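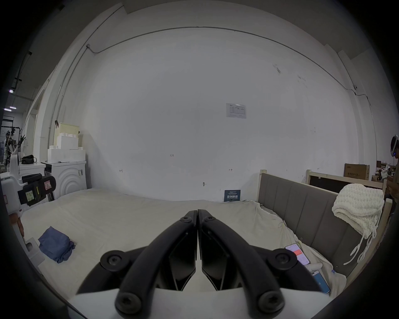
A rumpled off-white sheet with a blue cloth on it.

Bed linen and hard water: notes for the December wash

Members on the Forkstead supply have been asking why light-colored sheets turn gray or stiff after a few months of normal washing. In most cases the cause is mineral buildup. Calcium and magnesium in the water react with soap to form an insoluble film, and the film holds soil in the weave. More detergent does not remove it, and an overdose leaves a second layer of residue on top of the first.

Hemi Halliday tested tap water at 14 addresses last month, using the drop-count kit from the Ciditz tool library. Nine of them came out above 180 parts per million as calcium carbonate, the point at which water is usually classed as very hard. The Whitcombe side of the main road was softer throughout. It draws from a different well field, so dosing advice from a neighbor across the road may not apply to you.

For very hard water, use the upper dose line on the detergent box and add a water conditioner to the main wash. Powder generally does better than liquid here, as most powders contain a builder that ties up the minerals. Fill the drum loosely. Sheets tend to wrap around smaller items, and a packed load will not rinse well at any setting.

To strip existing buildup from cotton, soak the sheets in hot water with washing soda for four hours, drain, and run a full cycle without detergent. Check the care label first. Do not use washing soda on silk or wool. Chlorine bleach will not dissolve mineral film, and on water with a high iron content it can set yellow stains -- two members have reported this already.

Fabric softener should be left out until the stripping is done. It coats the fiber and slows absorption.

The kit has enough reagent left for almost 100 tests. Book it through the Ditotus page under "Household," and return the vials rinsed and dry. Results can be added to the shared sheet by street, without house numbers.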